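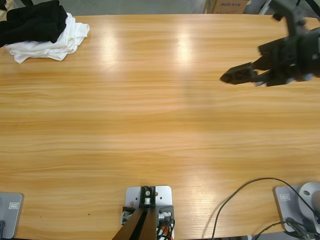 Figure 2. A black cloth and a white one at the corner of a tabletop.

3.2 What people count as "put away"

I went into the Grutitz interviews thinking laundry would be the easy part. Everybody does it, everybody has opinions, and I figured we'd be done with the topic by lunch. We weren't! Of the 376 households that sent back the survey, 259 told us their clean clothes spend at least one night on a table or chair before they reach a drawer (Figure 2 shows the sort of small pile I mean), and most of them still ticked the box saying the laundry was finished.

Dimas Nugroho and I argued over that box for weeks. He wanted to treat the answer as a mistake and recode it. I wanted to leave it alone — people were telling us where they draw the line, and I'd rather report their line than mine. Irén Fülöp settled it by rereading the 60 long interviews from Castunton, where the word "done" kept turning up right after folding, or even right after drying.

So in the tables that follow, "done" means whatever the household said it means. I've kept the stricter reading (clothes in a drawer, closet or basket) in a separate column for anyone who wants to compare with Kovács, whose survey only asked about drawers.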